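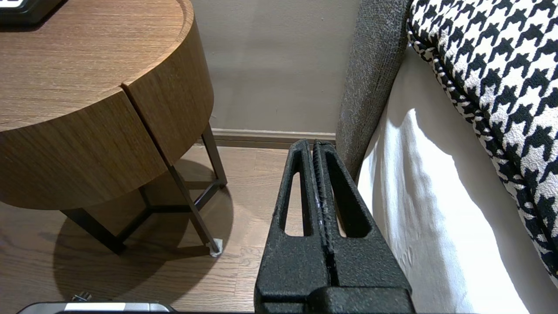

Projects > Tourism Studies > Student Reports

Search this site Enter keyword Go

Filed under: Hospitality, Small Towns

Our group wanted to know why guests in Gonholm book a second night, so in July we left paper surveys at 4 guesthouses and got 383 of them back, which was far more than we had dared to hope for – and a great deal of typing! Quiet was the reason people gave most often, then breakfast, and then the walk out to Drevent, which we had nearly left off the form.
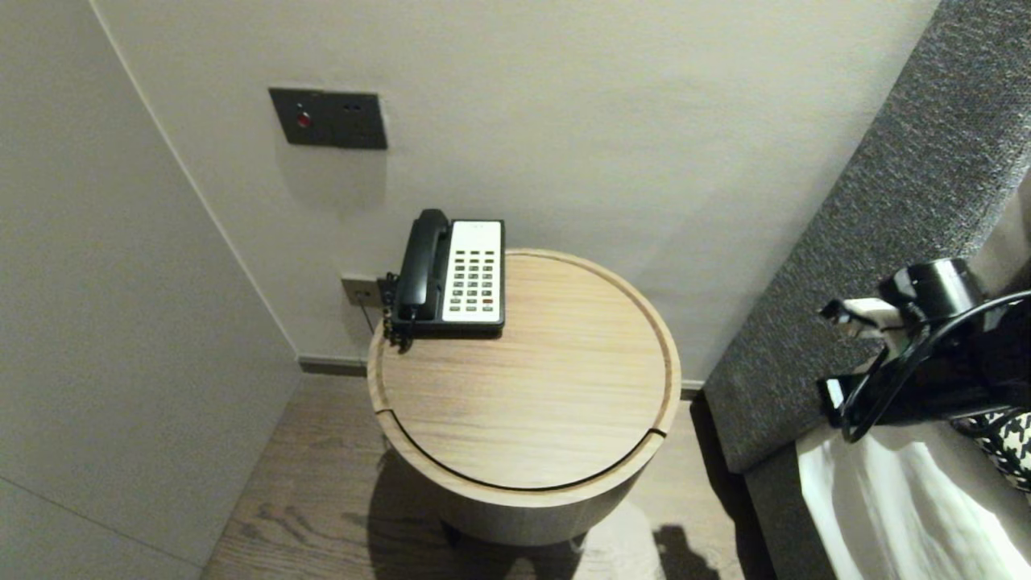 Bedside table with desk telephone.

We also talked to 15 guests in person. Those chats were slower but we enjoyed them so much more, and several people told us they had first come for the Clotier market and simply liked the town. Next time we would ask about the season too.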